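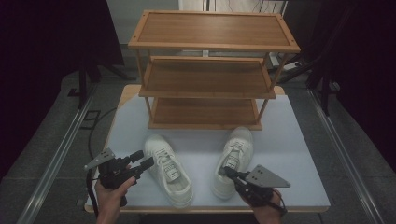

Hi Delali, the November update on Flumura, a little longer than last time because so much has happened!

Sign-ups for the beginner walking group are at 84, up from 55 in the spring, and 36 people now come most weeks. The Monday evening loop is the favorite by far (the early one is still a hard sell, and I've given up arguing).

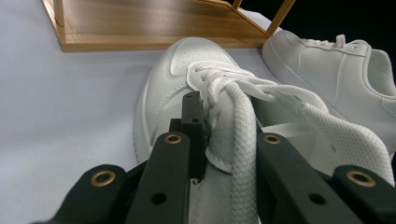
White sneaker with a braided lace

We've spent most of the shoe voucher money. So far 27 vouchers have gone out, and I've held a few back for folks joining after the holidays. The map printing came in over budget, sorry, but I covered it from the snack line.
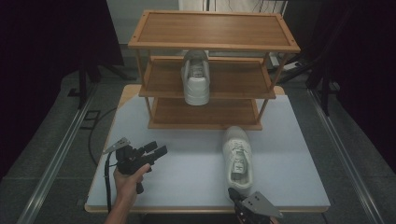 Maeve Scanlon wrote to me that the hill route is too much for new walkers and she'd like a flat one by the canal before we take on anybody else. I think she's right, so I'm walking it this weekend to check the crossings and the benches.

One thing I need from you: can the leftover travel money move to first aid training? I'd like to book two places soon.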